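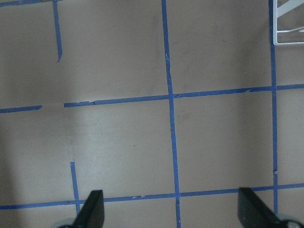
地面贴格线这件事，前后做了三遍，把参数和步骤整理成一串发出来。用途是搬家前在空地面上做家具落位，一比一，直接看过道宽度。

1/
先说材料。用的是美纹纸一类的蓝色遮蔽胶带，不用布基胶带，不用透明封箱带。布基胶带的胶层厚，在浅色地面上放久了会留一圈胶印，清理的时间比贴的时间长。透明胶带贴完自己都找不到。

2/
宽度选窄的。胶带越宽，线的位置越含糊：你说的“到线为止”，指的是左边缘、右边缘还是中线？我统一以胶带的左边缘和上边缘为准，写在平面图的角上。Shahla Ghaffari 第一次来帮忙时按中线量，结果两个人各贴各的，有一列格子整体偏了一个胶带宽度的一半。后来揭掉重贴。

3/
格子边长定为 40 厘米。选这个数的理由：常见的矮柜、书架进深落在 30 到 40 之间，一格基本装得下一件的进深；过道按两格算，就是 80，单人端东西能过。格子再小，胶带用量翻倍，读数并没有更方便。格子再大，椅子这类小件就没法落位了。

4/
地面准备。先吸尘，再用拧得很干的拖布走一遍，等干透。浅色地面上的灰印不影响粘贴，影响粘贴的是浮灰和蜡。打过蜡的地面，胶带两天之内就会从端头开始翘。

5/
基准线只要两条：一条纵，一条横。纵向基准线不要沿墙根贴。墙不直，尤其是老房子，我量过的那面墙从窗边到门边差了 27 毫米。拿墙当基准，等于把墙的误差复制到每一条线上。

6/
直角用勾股法校。从交点沿纵线量 60，沿横线量 80，斜边应为 100。斜边差一两毫米可以接受，差到 5 以上就动横线，纵线别碰。两条都动，会来回追着改，没有终点。

7/
误差的主要来源是接头。一条长线很少能一口气拉到底，中间要接。接的时候后一段压前一段，压住 4 厘米左右对齐再放手，否则接口处会出一个小台阶，后面整段跟着斜。

8/
纠正一下上一条：压接长度写 4 厘米就是 4 厘米，“左右”两个字删不掉了，请忽略。

9/
拉胶带的手法。一个人贴的话，先固定起点，把胶带放出一臂长，悬空绷直，眼睛看远端的记号，整段一次落下。不要边放边按。边放边按的线，近看每一小段都是直的，退到门口看是弯的。也不要绷得太紧，纸基会被拉长，贴下去以后慢慢回缩，端头先翘。

10/
有人问为什么不用激光水平仪。用了，借的。地面线在强光下看不清，下午靠窗那半边根本找不到红线，最后还是拉棉线。棉线两头用胶带固定，沿线每隔一格用铅笔点一下，点完撤线再贴。铅笔点比线可靠，线会被鞋带走。

11/
十字交叉的地方，两条胶带叠在一起会略微凸起。放纸板模型没有影响。推带轮子的东西过去，轮子会在交点处卷起上面那层的边。所以交点要用硬卡片刮一遍，从中心往四个方向刮。

12/
胶带边缘的小缺口和撕裂不用管。只要有一侧边缘是完整的，就还能当基准用。把整段揭掉重贴，位置反而容易变。

13/
端头处理：用刀片抵着钢尺，轻轻压断，不要划。划一刀，地面上就多一道印子，押金就少一截。手撕也可以，断口不齐，差几毫米，只要线的终点不作为尺寸依据就行。我的做法是外圈四条边用钢尺压断，里面的全部手撕。

14/
编号。横向用数字，纵向用字母，写在小块胶带上，贴在格子外侧。不要写在格子里面，模型一放就挡住了。平面图用同一套编号，比例 1:20，打印一张贴在门上。讨论的时候说“书架占 B3 到 B5”，比说“书架再往窗那边一点”省时间。

15/
家具的模型用旧纸箱拆平剪成底面轮廓。要加上开门和抽屉拉出来的范围，用另一种颜色的笔画虚线。我们那个 Suston 的斗柜，柜体刚好在一格以内，抽屉全拉开以后要占到两格多，平面图上看不出来，蹲在地上一摆就看出来了。

16/
Prandby 那张餐桌是反过来的例子。图纸上觉得放不下，落位以后四面都有余量，椅子拉开也不碰柜门。最后它留下了，原来打算卖掉的。

17/
落位完成以后，在过道里走几遍，手里端个托盘或者抱个洗衣篮，按平时的速度走。空手走测出来的宽度偏乐观。Parviz Babaei 抱着一箱书走，在转角处踩了两次书桌的轮廓，书桌因此往里挪了半格。

18/
时间。第一遍用了一个下午，大部分花在返工上。第三遍从拉基准线到编号贴完用了 40 分钟，两个人。一个人做要多一些，主要是来回跑着看远端。

19/
揭除。贴着地面往回折，慢慢拉，角度越小越不容易断。不要垂直往上扯。断在地上的小块用指甲起一个角再拉，起不动的用吹风机低档吹几秒。十月份贴的那批放得太久，靠暖气的一段胶层已经发硬，只能用温水敷一会儿再擦。说明书上写的可揭除时间最好当真。

20/
胶带用完的纸芯留着，正好卷棉线。

21/
答评论里问的几件事，集中写一下：
地毯上不行，粘不住，改用别针和棉线。
瓷砖可以借砖缝，但先量砖缝是不是平行的，别默认。
木地板不要借板缝，板子的方向和房间的轴线经常差一点。
油漆没干透的水泥地不要贴，会连漆一起下来。

22/
平面图的空白模板整理好再发，格子边长可以改，编号会自己跟着变。还差门扇的开启范围没画进去，Shahla Ghaffari 在弄。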